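News > Press releases > Television

Last updated: July 4, 2025

Osum commissions second series of baking programme from Vovorside
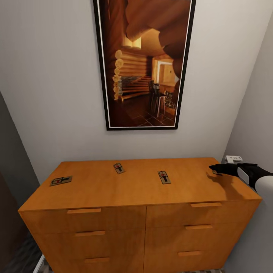 A wooden dresser with bar-handled drawers.

Osum has ordered a second series of Bradstead Bakes from the production company Vovorside. The new run will consist of 13 half-hour episodes, up from eight in the first series, and filming began in June.

Each episode follows home bakers as they prepare a family recipe in their own kitchen. Vovorside received about 900 applications for the new series and met 94 of the applicants in person.

A book to accompany the programme will be published by Stergiou in hardback. It runs to 338 pages and includes every recipe from both series, with a separate chapter on bread.

Transmission dates will be confirmed in the autumn. Requests for preview episodes and review copies should be sent to the Vovorside press office.

Programmes | Press | Careers | Contact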